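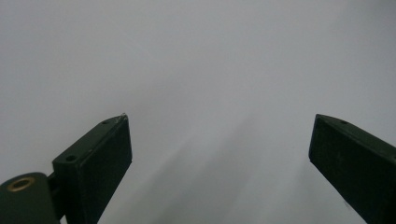 Pale grey-white, brighter towards the top right.

White Paint: Your Questions

I run a small decorating business in Prendham and I get asked the same things about white paint over and over, so I've put my answers in one place. Last tidied up on 20th March.

Why does my white room look blue?

It faces north, I'd bet. Light from the north is cool and a white will show it straight away, especially the very bright ones with no yellow or red in them. Try a white with a bit of warmth (the tin or the colour card will usually say so) and look at it on a dull morning before you commit. I painted my own back bedroom brilliant white when we moved in and it felt like the inside of a fridge! It's had a soft, slightly pink white on it ever since and I love it.

Can I choose from the little cards?

You can narrow it down, yes. I wouldn't buy ten litres on the strength of one. Get a tester pot, paint two coats on a big piece of lining paper, leave a bare border and move it from wall to wall over a few days. Don't dab it straight on to the old colour, your eye will compare the two and you'll end up with something far darker than you wanted.

Which whites do you use most?

For old houses, Durnar 151, which is a warm one and gets on well with wooden floors. For new builds and anything with big windows, Durnar 162. That one's greyer, and in a dark hallway it can look a bit grubby, so please don't use it there and then write to me about it. I pay for my paint like everyone else, by the way, nobody sends me any.

Should the ceiling be the same white as the walls?

I like it when it is. In a low room it hides the line where the wall stops, and you save yourself a lot of fiddly cutting in. If the walls are a proper colour then I'd go for a white with a drop of that colour's warmth or coolness in it, or the ceiling can look like it belongs to next door.

What finish do I want?

Flat matt for ceilings, always. For walls it depends who lives with you. A flat matt looks lovely and marks if you so much as walk past it with a bag, so with children or dogs go for a washable matt. I keep anything shinier for woodwork. Shine shows up lumps, and side light from a window shows them up even more.

How do I find the bumps before I paint?

Turn off the big light, hold a torch flat against the wall and point it along the surface. It's horrible, you'll see everything. Ring the bad bits lightly in pencil, fill them, sand when dry and go round again with the torch. Then stop! I've had customers still filling in August who'd started at Easter.

How many coats?

Two on a sound wall that's already pale. Going from a dark colour to white, do an undercoat first and expect two or even three on top. On fresh plaster you need a mist coat, meaning plain emulsion let down with water. I use 30 per cent water, but read your tin, some makers want less and some don't want their paint thinned at all.

My white ceiling has gone patchy. What did I do?

Probably went back over it while it was half dry — we all do it, you spot a thin bit and can't leave it alone. Work away from the window, keep a wet edge and close the doors so there isn't a draught. Turn the heating down too. If it's dried patchy already, rub it over lightly and give it one more coat in a single go.

There's a brown stain coming through. Another coat?

Another coat won't do it. Water marks and old smoke come through ordinary emulsion for as long as you care to keep painting. Sort out the leak, let everything dry, put on a stain block and then paint. I use the Verbeke one in the small tin. Open a window, it stinks.

Is expensive paint worth it?

Sometimes. I'd spend it on walls you look at every evening and save on cupboards and the loo. A good roller makes more difference than people expect, and a cheap one will leave fluff in even the nicest paint. Rinse a new sleeve and let it dry before its first outing.

How long can I keep a half-used tin?

Mine last for years if the lid's knocked down properly and they don't freeze. Write the room on the lid! When Griet Van Acker and I started working together we had a shed full of mystery whites and ended up using the lot on the inside of the shed.

Do you do visits?

I do, if you're within 20 miles of Prendham. I'll bring painted boards and we can move them about in your own light. Please have the kettle on and the curtains open. Further away than that, send me a message saying which way the room faces and what colour the floor is, and I'll tell you where I'd start.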